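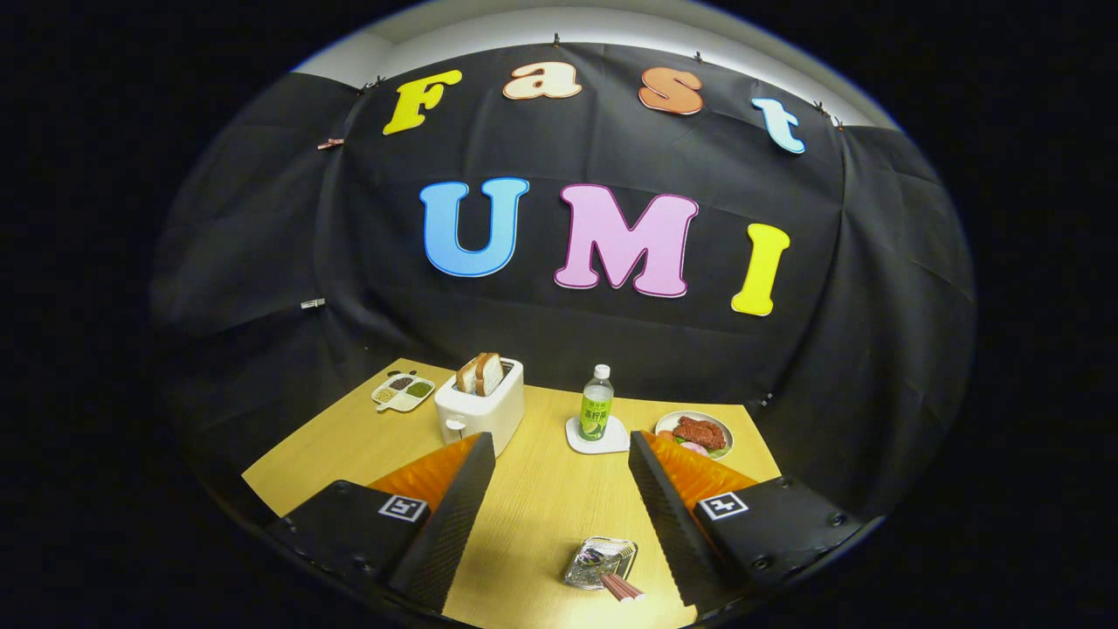 *The table with breakfast things, bottle on its coaster. Letters on the cloth: Fast UMI.*

## Equipment plan for the table-top station, Flevholm workshop

On this page we collect the picture and the notes which belong to our purchase plan for the next year. The plan was prepared by Nelly Restrepo and me, and the final order should go out in November. Please read the notes before you send us your wishes.

**Fingers.** The orange soft pads are the part we must budget first. We ask for 20 spare pads, and for 4 complete pairs of fingers. Kwesi Bonsu from purchasing would like one supplier for both. Preker has offered this, but their delivery time is 23 working days and we find it long. Gasix can deliver the pads sooner, without the base blocks.

**Markers.** Each base block carries a square white marker with a black pattern. We will print these in the house. The cost is only the adhesive sheet and it goes under "small materials".

**Backdrop.** Black fabric, held with clips at the top. For the second table we need the same fabric, a little longer, and please also an iron. The foam letters are not in the budget.

**Objects.** Toaster with two slices of bread, a white tray with three compartments for grains and seeds, a round plate, a bottle with a green label. Such objects are cheap one by one, but the list is growing every month. We propose a fixed sum of 120 euros per table and a shelf where everything has its place. The toaster for the second table may be of any brand, if the lever is easy to reach.

**Table.** Light wood, as in the picture. Muñoz quoted us a second one with the same height. Nelly prefers a top with rounded corners. I have no strong opinion, only the price must stay equal.

**Still open**

- Does the offer of Preker include the screws?
- Who signs for the fabric, workshop or office?
- Should we store the spare pads in the dark cabinet or in the drawer?

Wishes for other objects can be written to Nelly. Please add the size and the price, with tax.

Last change: Aug 23, 2024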